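Renting With Neline Property Management: Frequently Asked Questions

Last updated October 25, 2026

These are the questions our office gets most often from people applying for one of our rentals, and from tenants who already live in one. If your lease says something different from this page, the lease is what counts. Call or email us if anything is unclear.

APPLYING

How do I apply for a rental?

Fill out the application on our website or pick up a paper copy at the Tranley office. Every adult who will live in the home needs to fill out a separate application. We do not accept applications by text message or through social media.

What do I need to send with my application?

A copy of a government-issued photo ID, proof of income for the last two months, and contact information for your current landlord and the one before that. If you are self-employed, send your most recent tax return and three months of bank statements. If you are starting a new job, a signed offer letter is fine.

Is there an application fee?

Yes, $75 per household. We charge it once, no matter how many adults are applying together, and it covers the credit and background checks. The fee is good for any Neline home for 60 days, so if the first place you want goes to someone else you can apply for another without paying again.

How long does it take to hear back?

Usually two to three business days after we have everything. The most common delay is a previous landlord who does not return our calls. You can help by letting them know we will be in touch.

Can I see the home before I apply?

Yes, and we would prefer that you do. Cúc Lò schedules all showings. Homes that still have tenants in them can only be shown with 24 hours' notice, and some tenants ask for more. If you live out of town, we can do a video walk-through, or you can send a friend.

Can I hold a place while I decide?

A holding deposit of $500 takes the home off the market for seven days once your application is approved. If you sign the lease, the money goes toward your security deposit. If you change your mind, we keep the part that covers the days the home was off the market and send you the rest.

What if my credit is not great?

Apply anyway and tell us what happened. We look at rental history and income along with the score. We may ask for a co-signer, who would need to fill out an application too.

MOVING IN

What do I have to pay before I get the keys?

The first month's rent and the security deposit, both by cashier's check or bank transfer. For most of our apartments on Borkgate Road the deposit is $1,000. For houses it is equal to one month's rent. Pet deposits are separate and are covered further down.

Where do I pick up the keys?

At the Tranley office, during office hours, on the first day of your lease. Bring your ID. If you will be arriving after we close, call Nhung Kiều at least two days ahead and she will set up a lockbox.

Do I need renters insurance?

Yes. It has to start on or before the first day of the lease and include liability coverage. The owner's policy covers the building. It does not cover your furniture, clothes or electronics, even if the damage comes from a leaking pipe that belongs to the building.

What is the move-in checklist?

A four-page form listing each room. Go through it in the first five days, write down every scratch, stain and loose handle, and return it to us. Take photos with the date turned on if your phone allows it. We keep the form in your file and use it again when you leave. If we never get it back, we go by our own inspection notes.

Which utilities are in my name?

In the houses, all of them. In the Borkgate apartments, water and trash are included in the rent, and you set up electricity and internet yourself. Please have the electric account open before move-in day. Reconnecting service after a shutoff can take a few days.

Is internet already hooked up?

Every apartment has a jack in the living room, and the ones renovated last year have a second one in the larger bedroom. Some of the houses have only the one line where it enters the building. If you work from home, ask before you sign and we will tell you what that address has. You can use any provider that serves the street. Drilling new holes for cable needs written approval. 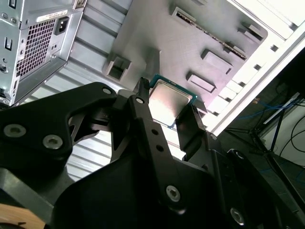
A desktop processor held next to an open computer case.

Can I run a business from my rental?

Desk work is fine, and so is anything else that does not bring customers to the door, make noise the neighbors can hear, or need a change to the wiring. Small repair or craft work at a table is usually fine as well. For anything beyond that, send us a short description of what you plan to do. Child care and food businesses need a permit from the city and the owner's consent, and some owners will say no.

PAYING RENT

When is rent due?

On the first of the month. It is late after the fifth, and a late fee is added on the sixth. The amount of the fee is in section 4 of your lease.

How can I pay?

Through the tenant portal, by check, or by money order. We do not take cash. Paying from a bank account in the portal is free. Paying by card adds a processing charge, and the portal shows it before you confirm. Checks can go in the drop slot to the left of the office door — write your unit number on the memo line.

What if I am going to be late?

Call before the first if you can and ask for Tươi Quách, who handles tenant accounts. She can set up a payment plan once in any twelve-month period. The plan has to be in writing. A phone call by itself does not stop the late fee.

Can roommates pay separately?

Yes, the portal allows it. All of you are still responsible for the full rent. If one payment is missing, the notice goes to everyone on the lease.

Will my rent go up?

It can when the lease renews. We send renewal offers 90 days before the end date with the new amount. Rent does not change in the middle of a lease term.

REPAIRS

How do I ask for a repair?

Use the repair form in the portal and include a phone number. For emergencies, call the office number at any hour and press 2. Emergencies are no heat in cold weather, a water leak you cannot stop, a sewage backup, a broken outside lock, or no power when the neighbors have it. If you smell gas, leave and call the gas company first.

How quickly will someone come?

Emergencies get a call back within the hour. Other repairs are usually scheduled within five business days. Appliance parts can take longer. Most of our plumbing work goes to Lưu Plumbing, and they will call you themselves to set a time.

Do I have to be home?

No, but tell us on the form whether we may enter with our key. Pets need to be in a closed room or a crate. If we may not enter, someone 18 or older has to be there.

What repairs do I pay for?

Damage caused by you or your guests, clogged drains from grease or wipes, lost keys, and lockouts after hours. Light bulbs and smoke alarm batteries are also yours. If you can't reach the alarm, put in a request and we will change it.

Can I paint or put up shelves?

Small nail holes for pictures are fine. Painting needs approval, and you would have to return the walls to the original color when you leave unless we agree otherwise. Televisions and heavy shelves must be screwed into studs.

PETS

Are pets allowed?

In most homes, up to two cats or one dog. The listing for each home says so. There is a pet deposit and a monthly charge for each animal, both shown in the listing. Service animals are not pets and there is no charge for them.

Can I get a pet after I move in?

Ask first. We need the form, a vaccination record and the deposit before the animal comes home.

MOVING OUT

How much notice do I have to give?

Sixty days in writing, even if your lease is ending anyway. Email counts. Notice for a move in February should reach us by early December, and please keep in mind that our office is closed for part of that month.

What if I need to leave early?

Talk to Concetta Messina, our leasing manager. You may be able to pay a fee to end the lease, or find a replacement tenant who meets our requirements. Until one of those is settled you still owe the rent each month.

When do I get my deposit back?

Within 30 days after you return the keys, along with an itemized list of anything we kept. Leave a forwarding address. If several people are on the lease, we write one check to all of them unless everyone signs the split form.

What is normal wear?

Faded paint, worn carpet in walkways, and small nail holes. Burns, pet stains, broken blinds and missing fixtures are not. Cleaning is the most common deduction — mainly ovens, refrigerators and bathrooms.

Who do I contact if my question is not on this page?

Diệp Hoàng at the front desk will answer it or pass it to the right person. The office is at 627 Borkgate Road in Tranley, with parking behind the building.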